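4. What the folding advice leaves out

4.1 The claim as it is usually put

Advice on storing outdoor clothes tends to start from the finished bundle. The reader is shown a jacket reduced to a neat block, given a short list of steps, and told that the block will save space and keep its shape until the next cold spell. The Ondow method, which most of our households had met in one version or another, is a fair specimen. It asks for a flat surface, a smoothed garment, sleeves brought in to the centre, and then two turns from the hem upwards. We have no quarrel with any of these steps taken alone. Our doubt is whether they describe anything that goes on in a home, and whether the benefits claimed for them come from the fold or from something else that tends to happen on the same day, such as throwing half the coats out.

The Kereama trial is often cited as having settled this. It compared cupboards before and after a folding lesson and found more free shelf afterwards. We have read the report several times and still cannot find where it says how many garments were in the cupboards on the second visit. If people gave coats away between visits, and people who have just had a lesson on tidy storage may well do that, the extra shelf tells us nothing about folding. The authors mention the point in a footnote and move on.

Our own study was smaller in ambition. We followed 60 households in Hargate for eight weeks and asked them to keep the same garments throughout. The garments were sorted into six types, from thin knitted tops to padded coats, and each household was given one of four instructions: the Ondow fold, a plain half-and-half fold, rolling, or no instruction at all. Visits were made without notice of the exact hour, a condition that some households disliked and that we would not repeat in quite the same way.

4.2 Starting from a heap

The printed instructions begin with a garment already laid out. In practice garments reach the table in a lump, having come out of a basket or off the back of a chair, and a good share of the work lies in finding out which way round they are. The instructions treat this stage as if it took no time. Most of our notes from the first visits are about it, and the households who gave up on their assigned fold tended to give up here, before the first sleeve had been brought in.

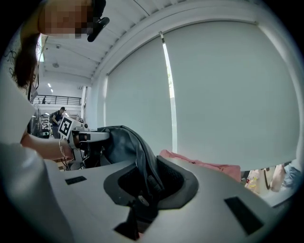
Fabric matters more at this stage than the diagrams allow. A stiff cotton shirt shows its seams and can be pulled square by the shoulders, while a soft dark garment hides its own outline and has to be felt for. In Figure 1 the charcoal garment has risen into a rumpled mound, and the one small landmark it offers is a pale round button or snap low down in the folds. A collar or a cuff may be in there too, but a person working from the printed steps would have to dig for it. The pink item lying crumpled behind it adds a further difficulty that the steps pass over, namely that the "flat, clear surface" they call for is usually shared with whatever is next in the queue. We do not offer one heap as proof of anything general. We do think that a method should be judged from this point onwards, and the published comparisons all begin later.

Fastenings deserve a word here. Guides are divided on whether zips and snaps should be done up first, and those that say yes give different reasons (shape, snagging, appearance). We looked for any sign in our own records that doing up the fastenings led to a bundle that stayed put for longer, and found none worth reporting. It did slow people down. One respondent told us she did up every popper for the first fortnight because the sheet said so and then stopped, and her shelf looked the same to us on the later visit as it had on the earlier one. Saskia Kerslake, who carried out that visit, was less sure than the first author that the two shelves matched, and her doubt is recorded in the notes.

It may be said that slippery and heavy fabrics are a special case and that the methods were never meant for them. If so, the guides should say so on the front. As it stands, the Ondow sheet has a page for "everyday clothes" and a page for "coats and jackets", and the drawings on both pages show the same crisp rectangle with its sleeves out to the side.

4.3 Padded jackets

The padded jacket was the type on which the four instructions were expected to differ most. It takes up a great deal of shelf for its weight, and nearly all of what it takes up is air. A method that drives the air out ought to do well, at least for an hour or two. The trouble is that filling made to spring back does spring back, and the makers of storage boxes have an obvious interest in photographs taken early. The Umon box, sold with a lid that clips at both ends, at least has the merit of holding the jacket down by force. Whether one then needs to fold it at all is a question its leaflet does not raise.

We asked households to leave a padded jacket on an open shelf after folding and to mark the height of the bundle on a strip of card. This was a crude measure. Strips were lost, and one was used as a bookmark. Those that came back show the folded and the rolled jackets rising to much the same height before the next visit, and the jackets from the no-instruction group were hard to tell from either. Manaia Ruawai has suggested that the strips were read too kindly, with the top of the bundle pressed down by the hand that held the pencil. We cannot rule that out, although it would apply to all four groups.

A second finding was less expected, and we are more confident of it. People did not fold padded jackets on the table. They were given the same sheet as for the other garments, with the same instruction to lay the item flat, and a large share of them picked the jacket up and dealt with it standing.
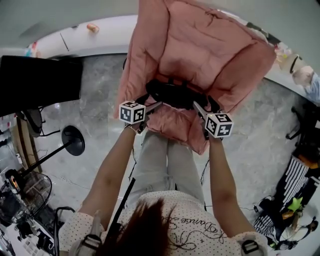
Folding in the air has a logic of its own, and it should not be written off as laziness. A padded jacket laid on a worktop slides, swells at one end when pushed at the other, and is often wider than the clear part of the surface. Held up, its own weight does part of the straightening. Figure 2 shows a pink quilted jacket dealt with in this way, held out in front of the body and already partly folded, with the lower hem hanging down over the legs and a white counter just behind. The puffy bands run across the jacket, and it seems reasonable to suppose that the stitching between such bands offers easier lines to bend along than the padding does. The Ondow diagrams put their fold lines at fixed fractions of the length and take no account of where the stitching falls. What the standing approach does less well is also plain enough: near the middle of the same jacket there is a black section like a strap, perhaps a belt or part of the lining, bunched up with the rest. On a table one might have smoothed it out first.

We would caution against reading too much into the bunching. A wrinkle inside a bundle is an offence against the diagram, and it has yet to be shown that it is an offence against the jacket. The guides warn of lasting creases and "tired" filling. We found no lasting creases in the padded jackets returned to us at the end of the study, whichever way they had been folded, and we do not know what tired filling is or how one would test for it. Eight weeks may be too short. It is also longer than any period for which the guides themselves offer evidence.

4.4 Limits, and a narrower claim

Several cautions apply to our own results. The households in Hargate agreed to have strangers look in their cupboards, and so may be tidier than most, or simply more patient. The no-instruction group knew perfectly well that folding was being studied. Padded coats were few in some homes and shared between family members in others, with the result that a jacket might be folded by one person and pulled out by another who had never seen the sheet. We left these cases in and said so in the tables.

What we are prepared to say is limited. For thin and fairly stiff garments, any of the instructions gave a shelf that was easier to search than before, and the plain half-and-half fold did as well as the Ondow fold with less bother. For soft, heavy or slippery garments the choice of fold seemed to matter less than how the garment arrived at the table. For padded jackets we could find no lasting saving of space from any of the four. Claims beyond that, including several made in the Kereama report, seem to us to rest on how the bundle looked on the day it was made.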